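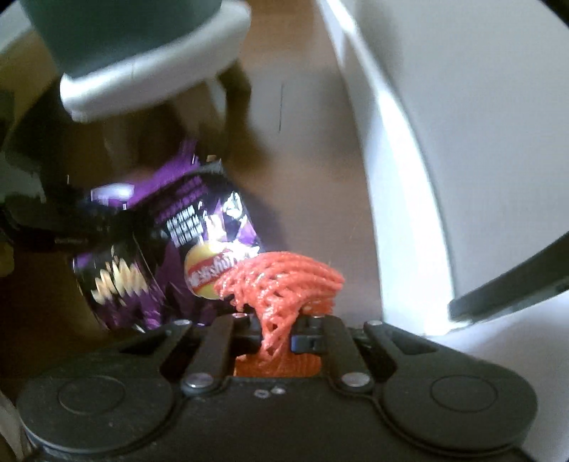
## Ticket 345 - la malla naranja que atasca la trampilla

**Abre:** Gwawr Lloyd, sala común de Lakden
**Estado:** en curso

Hola otra vez, soy la pesada de la trampilla. El cubo Simby de envases se ha vuelto a quedar a medio cerrar, y van 2 veces en marzo. Lo he vaciado entero en el suelo, he limpiado la bisagra con un trapo y ahora baja bien, pero con las mallas de red dentro se engancha el muelle enseguida - son finísimas y se meten por todas partes.

**Lo que he probado**

- Bolsa de 14 litros en vez de la grande: igual.
- Quitar el aro interior: cierra, pero la bolsa se escurre.
- Atar la malla con un nudo antes de tirarla: ¡esto sí parece ayudar!

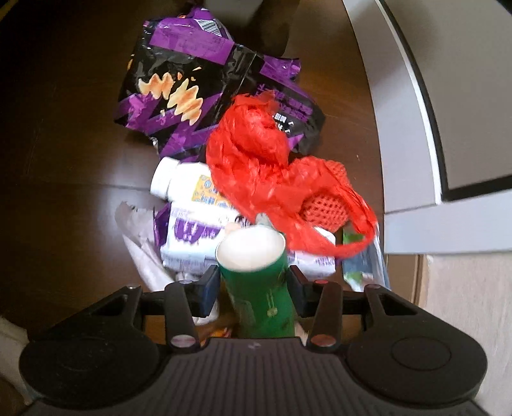 El otro lío es la separación, que en Lakden cada uno hace a su manera. Damian dice que todo al mismo cubo y Upendo que ni hablar. Yo he hecho montones: la botella blanca tumbada, con su tapón de rosca puesto, va a envases, y la bolsa morada de snacks también. Con el vaso verde de papel ya no lo tengo claro (¿cartón o resto?), así que lo dejo aparte hasta que alguien de Fadside me conteste.

**Respuesta, Junhao Tian, 8:14**

Te mando un muelle nuevo. Mientras, sigue con el nudo y no fuerces la tapa, porfa.

**Pendiente:** lo del vaso.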